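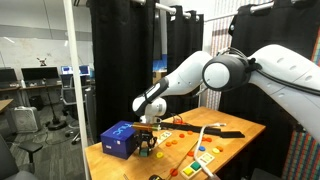 *A small green block held just above a light wooden table, with a dark blue box on it.*

## Bread dough tips I no longer believe

I've baked flatbreads and rolls most weekends since July, and I'm tired of advice that gets passed along without a test.

**Sugar to "wake up" the yeast.** Instant yeast doesn't need it. I left it out of four batches and couldn't tell the difference.

**Warm water, always.** Cold water works fine if you can wait. Overnight in the fridge gave me better flavor than any warm spot in the kitchen.

**Knead for 20 minutes.** Says who? For 600 grams of flour I mix, rest it half an hour, fold a few times and go do something else. Thanakorn Bunnag swears by the long knead, and his rolls taste like mine.

**Oil the bowl.** A wet hand gets the dough out just as well.

**Buy a special proofing basket.** The Bretisska one I paid for sits in a cupboard. A colander with a floured towel does the job.

One old tip I'll keep: weigh the flour. My cup measure was off by enough to ruin a batch, and I blamed the yeast for weeks.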